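Closari kitchen fair, 19 Sep 2022

Got there at 10, parking already a mess. 150 exhibitors this year, all in one hall, and the heating was on. Went mostly for worktops and sinks, came home with sore feet and a bag of leaflets.

Jotodano had the best stand by far – stone samples you could scratch with a key. Nothing left a mark. Prices not on show, had to ask, wish I hadnt.

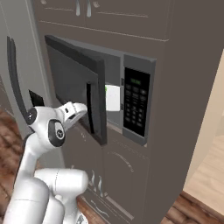

Colors next. White is on its way out, going by what I saw. Zirnen are all browns and clay shades, El-Sayed a bit greener. For our place I'd go dark taupe on the tall units, with a built-in microwave in charcoal gray so it doesn't jump out at you. My other half wants cream. We'll see.

Lunch was a cold roll, 11 dollars. Skipped teh tap demo, line too long. Back in October for the smaller show, maybe.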